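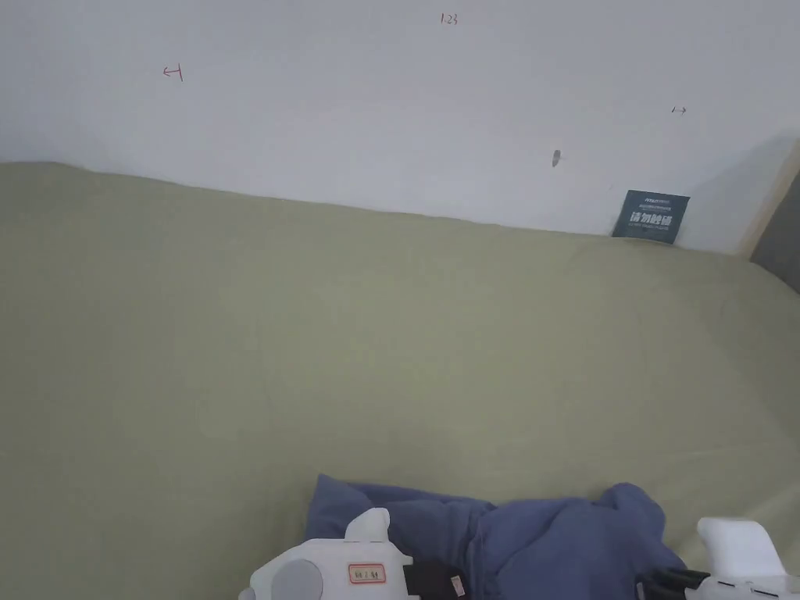

Upstairs bedroom with the green sheet on, and the small marks on the wall

Oltholm Guest House Society
Minutes of the meeting held 4 Jan 2019

A very happy New Year was wished to all 17 members who had braved the lane, and thanks were given for the mince pies.

The October minutes were agreed, once the spelling of Stultendale had been put right.

Money: the balance stands at £2405, after paying £461 to Cendura for the boiler, a good deal more than we had hoped but the house is lovely and snug again.

Bedrooms: it was agreed, after much friendly talk about shades of cream, to repaint upstairs before Easter. Offers of dust sheets are very welcome.

Garden: the hedge was left over until the next meeting, as the kettle had boiled.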